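Notebook, arm bench
26 February 2023

Carrying on from the last entry. The aim today was to get through the controller comparison in simulation before anything gets bolted down on the real bench. Two candidates: the Zorkeo controller we already have, and the Skenier one that Védís has been asking for. Same two-arm model for both, same task, same start poses. Gripper question left open for now, see further down.

Setup notes first, as I always forget these and then have to dig.

Both arms load from the same description file. Base positions unchanged. Joint limits tightened on the wrist after Kári found that the old file allowed a turn the real arm won't do. Time step is 2 ms. I tried a longer step first and the contacts went soft, with the box sinking slightly into the table whenever an arm pushed on it, so back to 2. Friction on the table left at the value Lieselotte measured in June. I haven't checked it again.

The task is box and lid. One arm steadies the box, the other brings the lid over and lowers it. Each run starts from the same layout, with a small random offset and turn on both parts. 26 starts per controller, seeds saved in the usual folder.

Zorkeo results. 19 of the 26 ended with the lid seated. Of the failures, most were the lid arm arriving with a tilt and catching one edge on the box. It then presses down harder, as it has no idea that anything is wrong. Two runs stopped on the collision check between the forearms, both with the box turned towards the lid arm. Motion is smooth to look at and the joint torques are modest. Planning takes a while at the start of each run and then it's quiet.

Skenier results. Not finished. The first batch is no good because I had the gains for the left and right arms swapped in the config. It ran anyway, which I don't like. Fixed, restarted, and the second batch is going now. From the part I've watched, it reacts sooner when the lid touches, and backs off a little before trying again. It also shakes at the end of a long reach, mostly at the elbow. Could be gains, could be the 2 ms step. I'll try it with the damping up before blaming the controller.

The arms are close enough together on this table that the forearms take up most of the shared space once both are reaching for the middle. Moving the bases further apart would help the collision stops but costs reach on the far side. Kári wants to keep the spacing as it is on the Liltwood bench so that the numbers carry over, and I agree for this round.
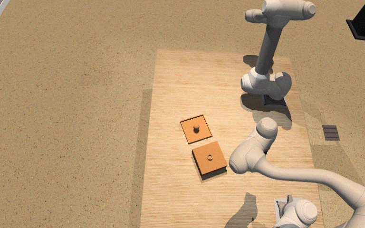
Hanne read the above over lunch and said the seating figure shouldn't be compared between controllers until the pass test is the same in both. The Zorkeo script calls it seated when the lid is level and inside a set height. The Skenier script only looks at the height. A tilted lid resting on one corner could pass in one and fail in the other. She also asked whether the steadying arm is doing anything useful, or whether the box would stay where it is without it.

She's right on the first point. I've copied the level check across and will rescore from the logs, so no need to run the Zorkeo set again. On the second I don't know. Added a third condition to the list: steadying arm parked, everything else the same. If the box stays put under friction alone then either the friction is too high or we've been making the task harder than it has to be.

Grippers. Still choosing between the parallel one from Steinarsdóttir and the suction cup. Arguments so far, mostly mine and Lieselotte's:

Parallel: can take the lid by the knob. Needs the approach to be well centred. Fingers take up height, and that matters when both arms are over the box. Spare fingers are easy to print.

Suction: doesn't need the knob at all if it can find a clear bit of flat lid beside it. Less height. Needs an air line along each arm, and our simulation of suction is just a fixed joint that switches on, so any result from it will look better than it should. I'd want a break force in there before I believed a number.

Lieselotte thinks we should test the parallel one first because the contact model is at least a real contact model. Fine by me. Védís would like the suction cup tried on the real arm with no simulation step. That can be done in parallel if somebody finds the fittings.

Cameras. Brynhildur Þrastardóttir has the overhead view working and will add one on each wrist. The overhead one loses the lid knob when the lid arm comes across, so the pose estimate goes stale for the last part of the descent. For this round both controllers get the true poses from the simulator, so it makes no difference to the numbers above. It will once we switch to estimated poses. Note for whoever does that: log the age of the estimate along with the estimate.

To do
Rescore Zorkeo logs with the shared pass test.
Finish Skenier second batch, then repeat with more damping.
Run the parked-arm condition, same 26 seeds.
Make the config loader refuse swapped arm names.
Ask Kári for the forearm clearance he used on the bench.
Overnight: 3,000 random starts, reach check only, no contact. Should tell us which corner of the table we can't get to with both arms.

Skenier batch at 19 runs when I left. The log is going to the shared drive, and it can be stopped from the bench machine if anyone needs the processor.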